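Clearing out the back pantry

I put off the pantry for most of the winter. It's a narrow room off our kitchen, built when the house was, and it had turned into the place where things went when we didn't want to decide about them. In April I took a few days off work and emptied it.

The first job was getting everything out. I carried it all to the dining table and then, when the table was full, to the floor along the wall. There were 119 jars and cans. I know because I wrote every one of them down on a legal pad with the date on the lid. Three of the cans were older than our marriage. I threw out anything bulging or rusted at the seam, anything I couldn't identify, and a bag of flour that had moths in it. That left 116 items before I started on the spices, and it was a lower loss than I had expected.

The moths were the real reason I kept going. If you find them in one bag, you have to check every bag. I went through the rice, the oats, the cornmeal and the dog biscuits. I froze the rice for four days and kept it. The oats went out. I vacuumed the corners and the little holes where the old shelf pegs used to sit, then wiped everything with white vinegar and left the door open overnight.

My neighbor Doğukan Kozan came by to return a ladder and ended up staying for coffee. He used to run the stockroom at a restaurant supply place and he had opinions. His main one was that people make their shelves too deep. Anything you can't see, you buy again. We had five cans of chickpeas, so I didn't argue with him. He also told me to put the heavy things between knee and chest height and leave the top for paper towels.

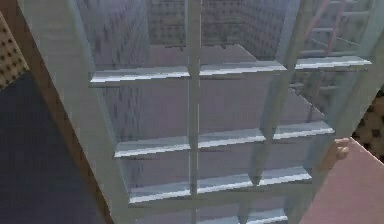
Home & Kitchen

The old boards were 2 feet deep, which is a ridiculous depth for a can of soup. I took them down and spent an evening looking at replacements. I had set a limit of 400 dollars for the whole project, including paint. The Sastico units were the nicest and well over that. I ended up with a plainer set from Wavinby, a good deal shallower, and had enough left for primer, a gallon of off-white and a new light fixture.

Painting took longer than I planned. The walls had never been primed and they drank the first coat. The second coat looked patchy at night and fine in the morning. I did a third one anyway behind the door, where there was an old grease mark that kept coming through.

Putting things back was the easy part. Baking supplies are on the left, cans on the right, and the flour and rice now live in glass with tight lids. I wrote the dates on masking tape. My wife asked for one shelf with no rules, and she has it. It currently holds birthday candles, a fondue pot and a box of tea from her sister.

I still need to fix the gap under the door and find somewhere else for the dog food.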